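Caring for Old War Books and Family Papers at Home

My grandfather left us a shelf of regiment histories and one shoebox of letters from his years in the army. I am not a librarian. I learned these tips slowly, with some mistakes, and I write them down for others who received such a box and are afraid to touch it.

1. Wash the hands and forget the gloves

Cotton gloves make the fingers clumsy and they catch on torn edges. Clean and fully dry hands are better for paper. For photographs I still use thin nitrile gloves.

2. Choose the right room

The attic and the basement are both bad places. I keep my boxes in the bedroom closet, where it stays near 19 degrees Celsius in winter. Leave a little air between the books and an outside wall.

3. Remove the metal first

Old paper clips and pins leave rust. Do not pull the clip. Put a small piece of plastic film under it, hold the paper flat and slide the clip off slowly. Neville Naylor from the Gincombe history club taught me this, and he has cleaned 110 soldiers' letters in this way.

4. Prepare the table before you open anything

Take away cups, pens and the flower vase. Use only a soft pencil for notes. I work with 20 letters at most in one evening - after that I become careless.
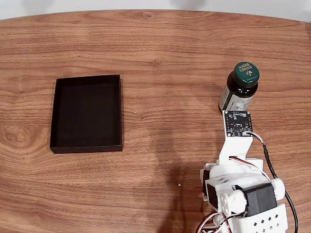
5. Take care of the smell

A book from a damp house can smell for years. Stand it half open in a large box with a bowl of baking soda beside it, but the powder must not touch the pages. Close the lid and wait 5 days. If the smell is still there, change the powder and repeat.

6. Never use tape

Household tape becomes yellow and its glue goes into the paper. A torn letter can stay in a folded sheet of acid-free paper until a conservator sees it. Loose covers I tie with flat cotton ribbon, with the bow on the long edge and not on the front.

7. Write down who is who

Ask the oldest relatives now. Write names and places on a separate sheet, never on the back of the photograph with a ballpoint pen. In February I visited my aunt in Plurkside, and she knew four men in a picture which had no names at all.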